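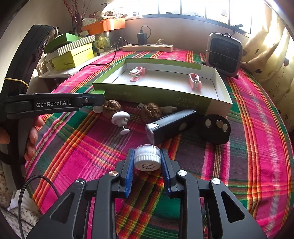 Sarantis wrote back after the last report wanting to know whether sorting small stuff really needed a whole budget line of its own, and whether we couldn't just hand people a bag and wish them luck. Fair enough! I've been chewing on it since, so let me start there and then get to the rest.

The small stuff is where the time goes. A household can box up its books and pans in an afternoon, and then there's the drawer. Clips, caps, knobs that came off something, a flashlight, a couple of walnuts left over from who knows which December, a little round container with a screw cap. It all ends up spread out on the bed, because the bed is the biggest flat place most people have, and if it isn't sorted by evening it goes straight back in the drawer. I've seen it in my own place and I've seen it in nearly every home we've visited in Hirnisley.

So, where we are as of July 19, 2017. We've finished 58 homes out of the 104 on the list. That's a bit behind what I promised you in the spring – the Widari building took longer than planned, mostly because the elevator was out for two weeks and everything had to go down the stairs. We're caught up on visits now but not on paperwork (sorry, it's coming).

The long open boxes are doing better than the lidded ones. People drop things in without thinking about it, and they can see what they've got. I'd like to switch over completely for the second half. We have a good stack of the lidded kind left and I'll use those up for batteries and screws, so nothing gets wasted.

Two things I'd change. First, loose knobs and caps need a "what does this belong to?" pile before anything gets boxed, otherwise somebody finds the matching dresser a week later and the knob is gone. We lost a few that way early on. Second, flashlights should be tried on the spot and then put by the front door, not in the bedroom. Small change, but folks really liked it.

On money: we've spent $2544 so far, nearly all of it on boxes, labels and gas. The $600 set aside for the Cinover storage unit hasn't been touched, and I'd love to move it over to boxes if you're okay with that – we've been dropping donations off the same day and the unit would just sit there.

Next up are the homes on the hill, which are bigger and, from the phone calls, have a LOT of drawers. I'm figuring on one long visit each instead of two short ones. If you want to tag along for one, let me know which week suits you and wear something you can kneel in.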